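The slow dry

Line drying is back. Or it never went, depends who you ask. Ainhoa Arrieta laughed at me when I called it a trend - her mother never owned a dryer and neither has she. Third floor flat, no garden, a pulley over the stairwell that squeaks.

I went round four households in February, worst month for it. Damp walls, grey light, everybody's heating down low. What do people do with a wet jumper?

Mostly they argue about pegs. Gonzalo Paredes hangs shirts by the hem, always, and refolds anything his sister has pegged at the shoulder. Jaime Mota won't use pegs at all. Everything over a rail, one fold, turned at lunchtime. 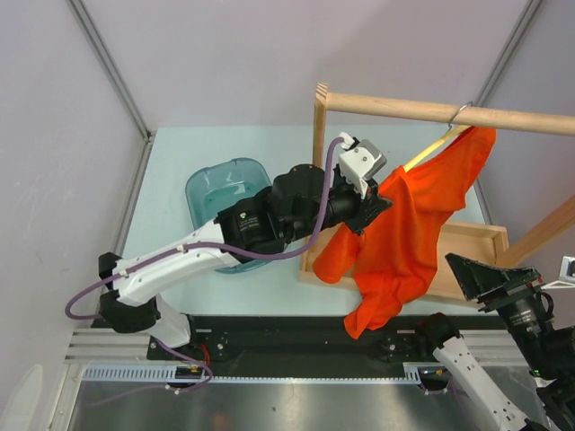

Turning is the bit people skip. Towels especially. The side facing the wall stays clammy and then you get the smell, and once you've got the smell it's back in the machine, another two hours gone.

Uliana Palamarchuk opens a window. Even in frost. Ten minutes, both ends of the flat, then shut. She is 81 and has dried clothes in five different kitchens and says the worst was the newest, sealed up like a jam jar. Her neighbours run a dehumidifier instead. Works fine, she admits, but teh noise.

Then there's the rack itself. Wire ones sag by the second winter. Jaime paid 200 for a ceiling airer from Zaltumine, a small workshop in Arruda, and thinks it's the best thing in the house. Gonzalo thinks he was robbed.
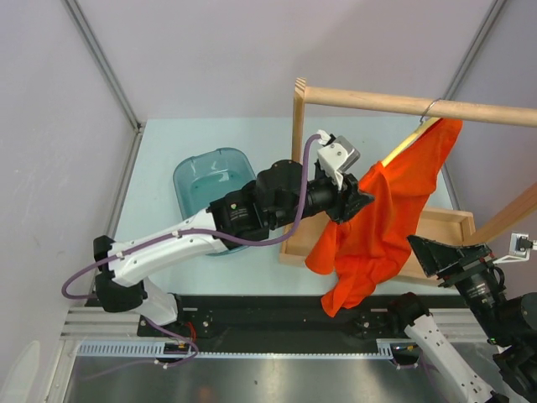

Space, though. Leave a hand's width between things and you halve your load. Nobody with kids can do that. Ainhoa does a small wash every night after supper, never a big one, and its dry by the time she wants the pulley again. Socks go on the radiator - don't tell the landlord.

Wool flat, on a towel, away from heat. They all agreed on that one.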